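4.2 Over-rate penalties and the slow art of setting a field

The over-rate rules in the Lenier Trophy were written to make the game move faster. We take this aim seriously, although the players seem to have taken it as a suggestion. A fielding side that falls behind the clock loses a fielder from the boundary for whatever overs remain, and the rule book treats this as a harsh punishment. In this section we ask whether captains treat it that way too.

Our data come from 54 matches played at two grounds, Vallell and Pemow. We timed the gap between the last ball of each over and the first ball of the next, leaving out drinks breaks, injuries and the long search for the ball that follows any decent hit toward the river at Pemow. What remained was the part of the delay that the fielding side could do something about. Across all the matches this came to some 4,000 gaps, timed by two of us with stopwatches and, by the end, very little patience.

The simplest account, set out in the Ackroyd model, holds that a captain slows down when the match is close and speeds up when it is not. A close match gives him more to think about, and thinking takes time. The model predicts a smooth rise in the length of the gap as the result becomes harder to call. Our figures do show a rise, but it is lumpy. Most of it sits in the last few overs before the clock is checked, just when a sensible captain would be hurrying everyone along. Several captains used this period to move a fielder two steps to the left and then, after some discussion, two steps back.

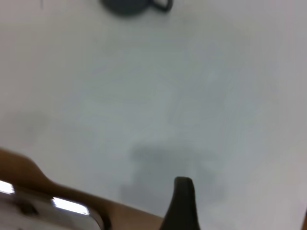 Figure 7. Tabletop with a dark gray round object with a looped handle.

Does losing a boundary fielder change how many runs are scored?
It does, though by less than most commentators claim: the batting side gained a little in the overs right after the penalty, and most of that gain came from twos that would otherwise have been singles.

We had expected more boundaries. With one fewer man on the rope, the batter has a larger gap to aim at, and aiming at gaps is most of what batters talk about in interviews. The trouble is that the bowler can see the gap as well. Bowlers under penalty pitched the ball shorter and straighter, and left the batter to drag it from the wrong side of the pitch if he wanted the reward. Many tried. A fair share of them were caught at deep square leg by the one man who had stayed where he was all afternoon.

The penalty was applied in 19 of the matches. Fielding sides lost more often in these than in the rest, but we would not lean on this. A side that is being hit all over the ground bowls slowly for good reasons - the ball has to be fetched, and the captain has to look as if he has a plan - so the slow over rate may be a sign of losing as much as a cause of it. Leaving out innings above 200 weakens the link a good deal, and splitting the matches by ground weakens it further.

A cash fine, which the Lenier rules used before the present system, appears to have worked no better. We have match records from that period but no timings, and the umpires' notes are of limited help. The fullest entry, from a match at Vallell in March, reads "slow again." We return to the question of fines in Section 5, where the sample is smaller and our confidence shrinks to match.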